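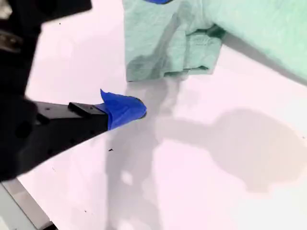 Feet first into the ice: Alžběta Šťastný

Home > People > Interviews
Print | E-mail

The pale green cloth stays crumpled on the table while Alžběta Šťastný talks about Flolia, the ice she has visited 52 times. "I dry my gear before I do anything else," she says.

Narrow gaps are her favorite part. "You look down at your boots and there's ice on every side."
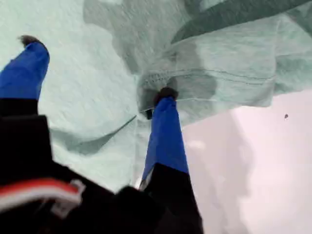 2 min read

She wears dark boots there - "never new ones" - and plans to go back in March. "Lei is next, if the weather lets me."

We use cookies. Accept | Settings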